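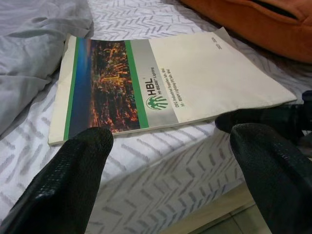
People > Interviews

2020-02-09 | Golshifteh Amini

Reading time: 2 min

I'd wanted to talk to Derkness about sleep for ages. He drove the night coach for 20 years and now he's 62, retired, and still wide awake at three in the morning. "My body never got the letter," he told me, laughing.

He used to cover 225 miles a shift, with one stop for tea. "You get fond of the dark – you know every lit window." And the days? "Terrible! Bin lorries, dogs, the lot."

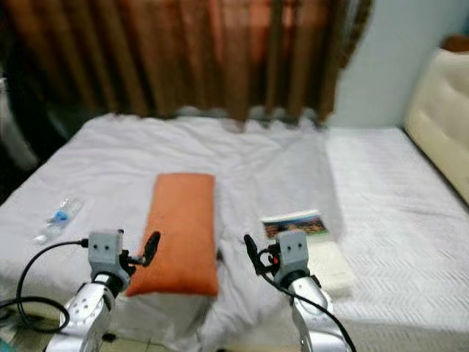

His tricks are simple enough. No tea after midnight, a walk before breakfast, and he's stopped looking at the clock (his wife hid it in October). He's fussy about curtains too, and wants them thick and brown or darker. Me, I'm all about the bedding – give me a white quilted bedspread and an orange pillow like that one and I'm gone in minutes. "You're lucky," he said, a bit crossly.

Then he yawned, so I put my coat on and let myself out.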